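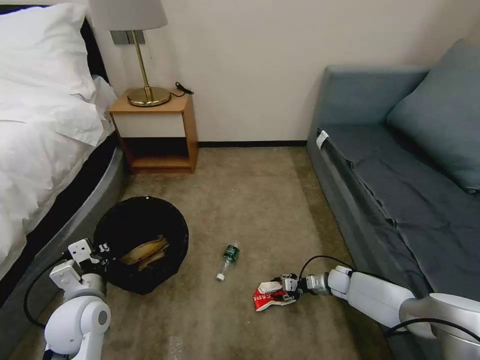
Eoin Mulcahy says the bedroom is always the last room he does, and he has been doing them for a living long enough to have tried every other order. He cleans furnished rentals in Avville, most of them for the letting firm Kavanagh, in the gap between one guest and the next.

"Floor first, then the bed," he said. "People want to start with the bed, as it's the big thing in the room. Then they're bending down past clean sheets to get at the trash."

What gets left on a bedroom floor seldom changes much. A water bottle on the carpet is common, even with a bin within reach of it. Mulcahy picks up bottles by hand and keeps them apart from the paper, then empties the bin into a bag he carries from room to room.

White bedding comes off in one pile -- pillowcases last -- and he checks inside the duvet cover for socks and phone chargers. Nightstands get a damp cloth, open shelf included. "The shelf is where the earrings are," he said. He lifts a lamp by its base, never by the shade, and wipes along the cord.

Baseboards are his one complaint. Dark ones show dust within a day, he said, and he would paint every one of them off-white if Kavanagh let him.

He vacuums on the way out, starting at the far wall and ending at the door.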